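Shirts: hang first or button first?

4 min read

Kieran Dunne
Sunday, late morning, and I'm back at the shirts again. I have been doing the household ironing and hanging for years now, and I still can't settle on one way of doing it, so I thought I'd put it to you all. My mother always laid a shirt flat, did up the top button and the third one down, smoothed the sleeves, and only then went looking for a hanger. My partner thinks this is madness and goes straight for the hanger, buttons later (or never, if I'm being truthful about it!).

The dark ones are what really slow me down. On a black shirt I can never find the cuff opening without turning the whole sleeve over twice, and every bit of thread in the house seems to land on it. 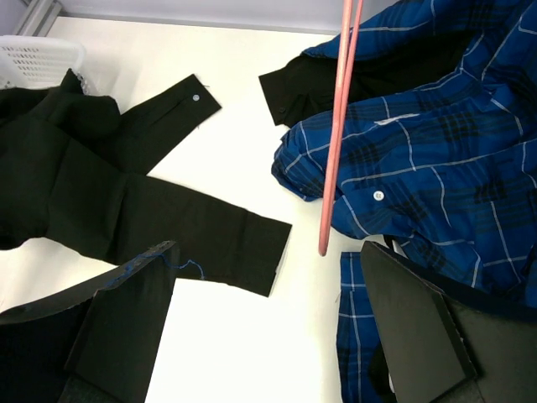 So I've started leaving the cuffs undone until the very end, which does help the sleeves lie straighter, but then I forget them and somebody goes off to work with flapping wrists. I'd love to hear how the rest of you manage it, and whether you do all the dark things together or just take them as they come out of the basket.

Covadonga Segura
Oh, I'm with your mother on this one, Kieran! Flat first, always. If you hang a shirt with nothing buttoned, the collar slides around and one shoulder drops, and you end up with that little bump in the fabric that you can't get out without steaming it. I do the top button only, though. The third one is just extra work.

As for thread, I keep a damp sponge in a saucer next to me and wipe downward, never across. It works far better than those sticky rollers, and I must have spent a small fortune on those over the years.

Lucian Dumitrescu
I have to disagree, kindly. Hanger first. The shoulders hold everything in place for you, and then you have both hands free for the buttons and for pulling the front straight. When I do it flat, I wrinkle the back while I'm fussing with the front, and I've ironed the thing for nothing.

I will say the hanger matters. Thin wire ones are fine for blouses and light tops, but for a good checked shirt I like plastic, and I keep them up on the rail in a bunch so I'm not hunting for one with a shirt over my arm. Black and blue I do in the same batch and have never had any trouble.

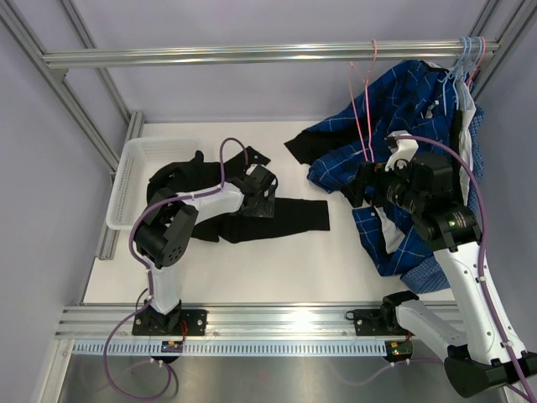 Sinéad Ó Gríofa wonders if you're both making it harder than it needs to be. I (yes, that's me, I like talking about myself this way on here) put the hanger in from the bottom of the shirt while it's still lying down, then button, then lift. It takes a bit of practice, but you never stretch the neck.

Lucian Dumitrescu
From the bottom? With the buttons open anyway? I don't see what that gains you, Sinéad, but I'll try it with tonight's lot and report back.

Kieran Dunne
Thank you all, this is lovely. Covadonga, I tried the sponge on one sleeve and it's a big improvement. Cuffs still undone, I'm afraid. Does anybody button those before hanging, or is it just my mother?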